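3.2 Aufbau und Pflege der Handgreifer

Die Station Plotholm besteht aus einem Holztisch und zwei von Hand geführten Greifern. Jeder Greifer trägt unterhalb der Finger einen weißen Würfel mit quadratischen Schwarz-Weiß-Markern, über den seine Lage bestimmt wird (Abb. 4). Vor jeder Sitzung prüft Beatriz Pacheco die Öffnungsweite der Finger und den Sitz der Würfel. Ein verdrehter Würfel verfälscht die Lage - der Fehler fällt in den Rohdaten kaum auf.

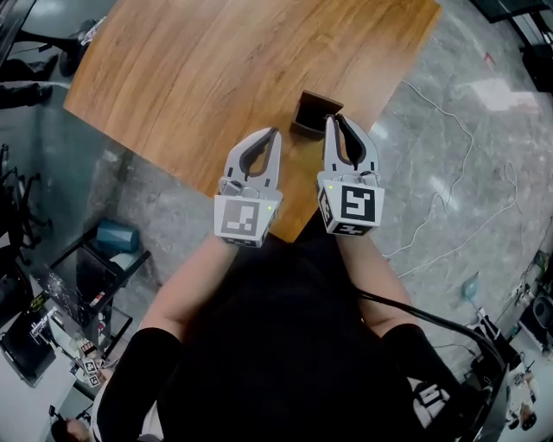
Abb. 4: Beidhändige Arbeit am Tisch, Greiferfinger geöffnet.

Wann muss ein Greifer neu kalibriert werden?
Nach jedem Lösen des Würfels und spätestens nach 200 Aufnahmen.

Zur Kalibrierung wird der Greifer in eine Halterung gespannt und in 19 Stellungen erfasst. Liegt die Abweichung über 2 mm, wird der Würfel gelöst, neu ausgerichtet und die Messung wiederholt. Die Innenpolster der Finger reinigen wir mit einem fusselfreien Tuch; rissige Polster werden immer paarweise getauscht. Nach dem Einschalten warten wir 60 Sekunden, bevor die erste Messung beginnt. Das Wartungsprotokoll führt Yabsira Woldemariam in der Software Fukent, getrennt nach linkem und rechtem Greifer.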